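MEDIA 344: Television Performance and Format
Handout 3: The celebrity guest segment in children's television

Read this before the seminar. Bring the segment log you started in September. Set reading is Bodin, chapters 1 and 2.

Pale blue cup, pink cup, soda can

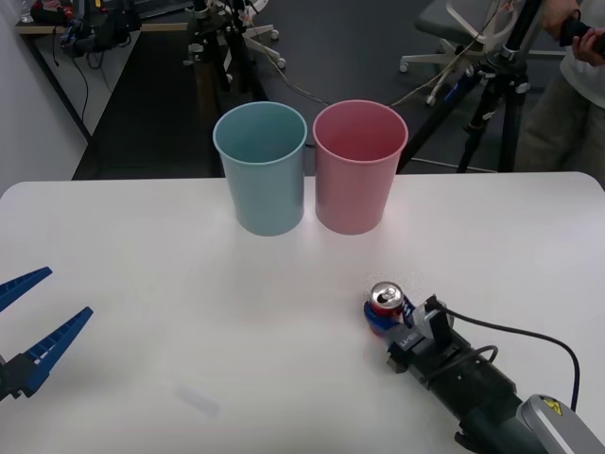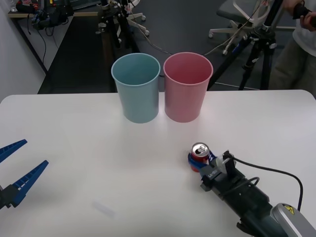

1. Scope

A guest segment is a short, self-contained unit in which a performer known from other work appears with the regular cast of a children's series. It usually runs under four minutes. It can be moved within an episode, repeated in a later season, or released online by itself. Cameos inside a continuing story are treated in Handout 5 and are excluded here.

2. Terms

Host character: the regular puppet, cartoon or human figure who shares the segment with the guest.
Lesson word: the word or idea the segment is built to teach.
Carry-over: whatever the guest brings from outside the show, such as an accent, a costume or a known role.
Double address: material written so that a child and an adult can each follow it at a different level.

3. Basic structure

Most segments in the course sample follow the same order. The guest gives a name and states the lesson word. The host character misunderstands it. The guest corrects the host, usually with a physical demonstration. The host then uses the word correctly, and the segment closes on a repeat of the word by both.

Aurélien Bodin calls the second stage "the productive error." His argument is that the child viewer is placed ahead of the host character for a short time and gets practice in noticing the mistake. The error must therefore be plain. Segments in which the host makes a pun that depends on adult knowledge tend to lose this effect, although they often score well with parents.

4. Carry-over

Carry-over may be full, partial or absent. In full carry-over the guest appears as the outside role, in costume. In partial carry-over the guest appears under his or her own name but the script refers to the role. In the absent type no reference is made, and a young viewer has no reason to treat the guest as famous.

Bodin's sample contains 17 segments from the series Steler. Of these, 3 use full carry-over. He explains the low number by rights clearance: a costume usually belongs to the studio that made the film, and a children's producer has little money to license it. A spoken reference costs less to clear. Note that this is an argument from production conditions – it says nothing about what children prefer.

5. Case: Istell and the word "patient"

The Istell segment will be screened in class. The guest is an action actor, and the host character is Bultier, a badger who wants his soup at once. Watch for the following points.

The guest's voice is lower and slower than in the film work. Compare the trailer on the course page.
Eye line: the guest looks at the puppet in every shot but the last.
The lesson word is spoken by the guest before Bultier attempts it.
The joke about doing his own stunts is double address. Bultier's reply works without it.

6. Objections

Lukáč disputes the claim that the guest is there mainly for the adult audience. Her view is that small children respond to an unfamiliar adult as a change in the routine, famous or otherwise. The two positions can be tested against each other only if the same script is recorded with a known and an unknown performer. Neither author has done this.

7. Written work

Choose one guest segment not discussed in class. Write 2,000 words on its structure, using the terms in section 2. State the type of carry-over and give evidence from the dialogue. Plot summary should take up no more than one paragraph. Attach your segment log as an appendix; it does not count toward the word limit.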